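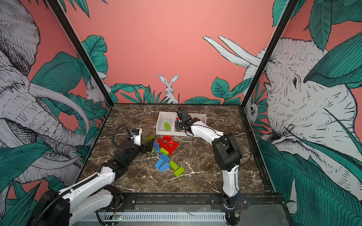
Stone Yard Visit, Sitordale

The Nyamweya stone yard opens to the public twice a year, and I finally made it to the spring one on April 6, 2023. I had been meaning to go since February, when we started pricing a new kitchen counter and found out how little we knew about marble.

Sitordale is easy to reach if you take the river road. The highway exit looks shorter on the map but puts you behind the quarry trucks. Parking is on gravel across from the gate. Entry is free, and you sign in at a window and get a pair of safety glasses. Closed shoes are required, and they do check.

The tour started in the slab shed, led by Faraji Ogola, who has run the saw floor for 20 years. Slabs are stored on edge in steel racks, leaning slightly, with wood strips between them. He had us look at the same slab from the front and then from the end of the row, because the veins read very differently when light comes across the surface. A block is sliced like a loaf, and two neighboring slices will nearly match. If you need more than one slab for a job, you want neighbors, and you want to see both before you pay.

We spent the longest time on dark stone, which was the part I cared about. Brown marbles are often sold as if they hide everything. Ogola's view is that they hide coffee and show everything else – dust, water spots, and the dull rings left by lemon juice. The rings are etching, where acid has eaten the polish, and no cleaner will lift them. A sealer slows down stains but does nothing about etching. He suggested a honed finish for anyone who cooks a lot, and a polished one for a surface that will mostly be looked at.

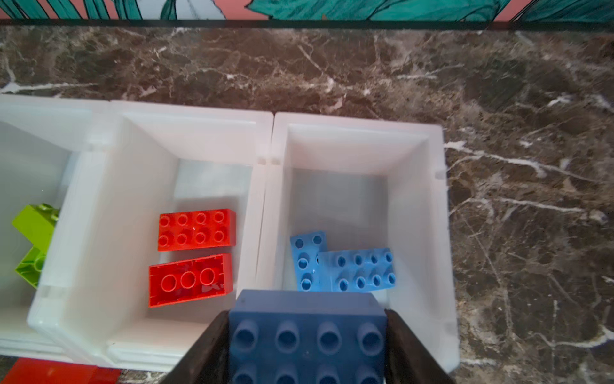
Polished marble in dark brown and gray with white veins.

White veins on a dark ground are mostly calcite that filled old cracks in the rock. They are usually sound, but a vein that runs straight through a sink cutout is a weak spot, and a good shop will shift the layout to avoid it. I asked if you can tell a bad vein by eye. Sometimes you can feel it with a fingernail. If the nail catches, ask what it was filled with.

The saw floor was next. The bridge saw runs with water on the blade the whole time, so there is very little dust, but the noise is serious and we watched from behind a rail. One cut along a slab took 7 minutes. The water drains to a settling pit, and the sludge is pressed into cakes and hauled off. Edges are finished on a separate line, and the last passes on curved pieces are still done by hand with pads of finer and finer grit.

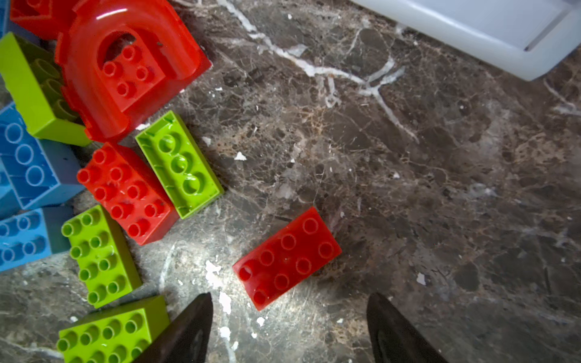
After the saw floor the group split up. Some people went to see the loading crane, and I went to the remnant lot behind the office. Remnants are the leftover ends of slabs, marked with size and price in grease pencil. Most were too small for our counter, but plenty would do for a bathroom vanity or a pastry board. Prices were well below what the Padetton showroom asks, though cutting is extra and you have to arrange your own delivery.

Lunch was a food truck by the gate, with a long line and decent bean stew. Bring cash.

Visitors can borrow a sample for 2 weeks with a deposit. I took a honed brown piece home and put lemon juice on one corner, with permission. The mark is there, but you have to look for it. We are going back with the kitchen measurements once the cabinets are settled. The next open day is in the fall, and the office will post the date at the sign-in window.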